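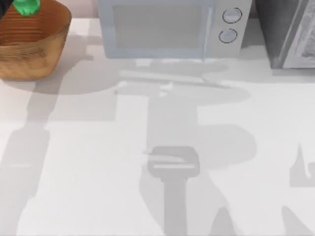

Operating Systems, session 2: namespaces and cgroups
Annatjie Mnguni

Welcome back! Last time we got as far as fork and exec, and now we reach my favourite bit of the course. A container is an ordinary Linux process with a narrower view of the machine. Run ps on the host and there it is, in the list with everything else!

Namespaces decide what a process can see: mounts, process IDs, network interfaces, host name and so on. Cgroups decide how much it can use. Keep those two apart in your head and most of the reading gets a lot easier.

Try it in the lab (log in to Kyei first):

sudo unshare --pid --fork --mount-proc bash
ps aux

You should see your shell as PID 1. Lovely, isn't it? Now open a second terminal on the host and find the same shell under its other number.

For next time: read chapter 10 of the notes, then cap a small group at 700 MB and write down what happens when a program asks for more. Emiliano Manzano runs the lab and is happy to look at half-working scripts.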